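Meda Modular Display Table
Retail and Training Furniture / Tables / Meda Series
Item number: Meda 190

The Meda table is a free-standing work and display surface supplied by Lopes Interiors to grocery retailers, culinary schools and community food programs. It is intended for indoor use in areas where produce is arranged, demonstrated or sold, and may be placed alone or joined to other tables in the series.

Construction

The top is a single piece with a sealed white finish that resists fruit acids and household cleaning products. It rests on a steel frame with four adjustable feet. Two tables may be joined end to end with the Cirus connector, which is ordered separately and fitted from below. Connected tables should be leveled before any load is placed on them.

Specifications

Length: 190 cm
Depth: 167 cm
Maximum evenly spread load: 167 kg
Finish: white top, gray frame
Adjustable feet: included
Assembly: two persons

Price and ordering

The list price is $585 per table, excluding delivery and local taxes. Schools and registered nonprofit organizations may apply for institutional terms by submitting a purchase order with proof of status. Orders received by 26th January will be filled from present stock. Orders received after that date will be scheduled with the next production run.

Tables are shipped flat in one carton. The customer is responsible for providing clear access to the delivery area and for inspecting the carton before signing. Damage must be reported in writing, with the item number and the delivery note.

Care

Wipe the surface daily with a soft cloth and mild soap. Abrasive pads, bleach and solvent cleaners are not recommended and will void the finish warranty. Citrus juice and berry stains should be removed the same day — prolonged contact may dull the surface. Check the frame bolts after the first month of use and tighten them where necessary.

Related items

The Irau riser set and the Cirus connector are compatible with all Meda tables produced since October. Customers with earlier tables should contact the sales office before ordering accessories.

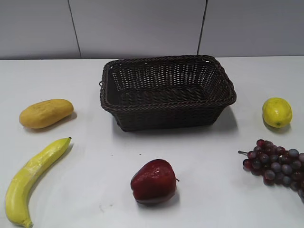

White tabletop with dark brown woven basket and artificial fruit. Basket and fruit not included.

Warranty

The frame is covered for two years against defects in material and workmanship. The warranty does not extend to normal wear, outdoor use or changes made by the customer. Claims and requests for replacement parts should be addressed to Marcelino Teixeira, Product Support, Lopes Interiors.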